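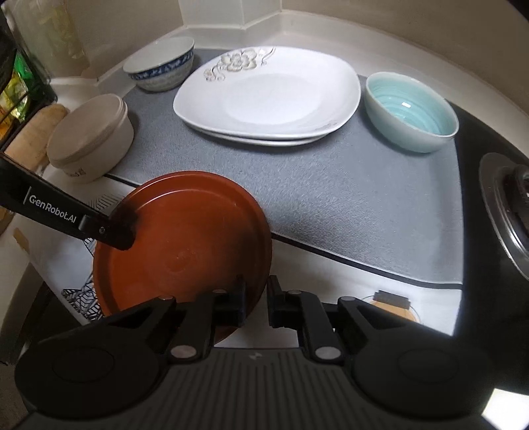 Terracotta-brown plate and the grey drying mat, kitchen counter.

We gave up on the dishwasher in August. It was a Vistumex, it came with the house in Pullden, and the repair quote was $278 before parts. I decided to wash by hand for a while and see how the bills looked.

The water bill barely moved. Power dropped by $6 for the quarter. What did change was the cupboard, as we now own fewer dishes. I took two boxes to the op shop on Gondier Street and haven't missed any of it.

Dinner for four takes me 20 minutes to clean up, glasses first and pans last. I change the water once, before the pans. The tea towels go through the wash more often than they used to.

The gap under the bench is still there. I might put shelves in it, or the recycling tubs.

Last updated: August

Recent posts
Fixing the flyscreen door
Falcão coffee pot, 85 cups later
Tank water and the garden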